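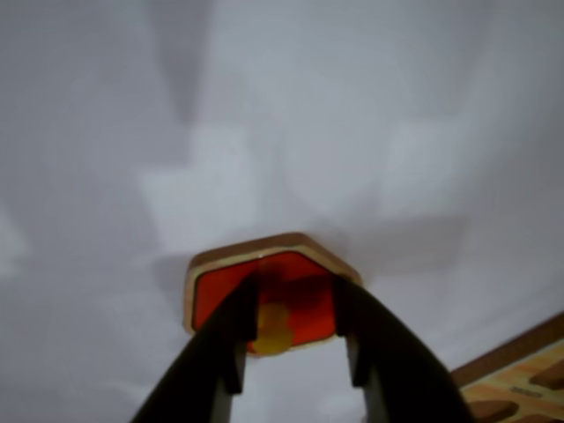

The Red Piece and Its Board

I have a soft spot for shape sorters, and it's getting worse. The shelf in the hall is full, the box under the stairs is full, and I still stop at every table that has something with slots in it. This page is the newest part of the wooden puzzle gallery (32 boards so far!), and it's a short one.

The one at the top is the red piece seen from underneath. I love the underside of these things – you get that bright red-orange face with the corners clipped off, and then the light tan wooden rim running around it. On a shelf all you ever notice is the color. From below you can see how thick the piece is, and the wood gets a bit of attention for once. There's a small, blurry yellow spot showing in the red too, down near the lower middle, and it looks almost like it's glowing.

Into the slot

Same puzzle, on the white tabletop, with the hexagonal piece partly inside the slot in the middle of the board. The top is nice and glossy, and it has a little white label that says RED, which I find very sweet (and handy if you're learning to read and learning your colors at the same time).
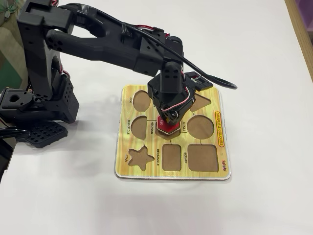
Photo: Liudmyla Kravchuk / Zivside

The board is square with rounded corners, yellow, with a wood-grain pattern printed on it and a thin white rim. I know some collectors turn their noses up at printed grain. I don't mind it at all! It's cheerful, and red on yellow is a combination I'd happily have on my kitchen wall.

Tipene Henare wrote to ask how I clean mine, so for him and anyone else wondering: a barely damp cloth, then a dry one, and I leave the pieces out of their slots overnight. I never soak anything wooden. I did that once with an old Katach farm puzzle and the cow hasn't fit since. Labels I just dust with a soft brush – they lift at the corners if you rub them.

The Serrano stacking rings are next, probably in May, once I've found the missing green one.

Posted 2020-03-26 in Wooden Puzzles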